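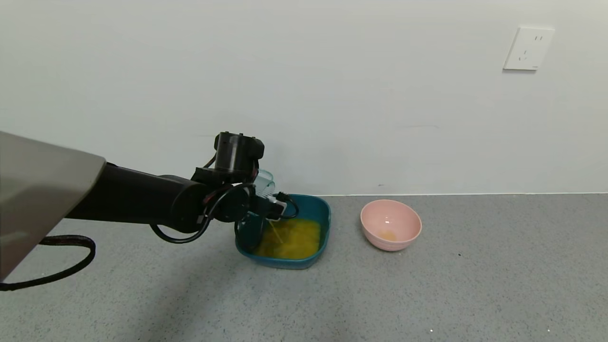 Work on the Ginddale community kitchen continued through February, and the breakfast and baking sessions are now running in full. The square teal bowl is kept for mixing, with the yellow liquid poured into it from a see-through blue container, and the round pink bowl is used alongside. We bought bowls in different shapes and colours so that people can tell them apart quickly - this has worked well and we will do the same for the second set.

Attendance and spending

The sessions had 284 attendances in the period, against almost 200 in the one before. Most people came from Ginddale itself, with a smaller group travelling in from Prarnberg. Spending on equipment and ingredients came to £1,519, within the amount agreed. Eggs and flour cost more than we had budgeted. The difference was met from the line for printed recipe cards, which we have put off until spring.

Still to do

Two items are outstanding. The Gristus shelving has been ordered but not delivered, so bowls and jugs are still stored in crates at the end of each session. The handwashing sink needs a new tap, and we are waiting for a second quote.

Next period

We plan 15 sessions, including a short course on omelettes, batters and simple cakes. Ko will supply dry goods at the same price as before. We are not asking for any change to the grant.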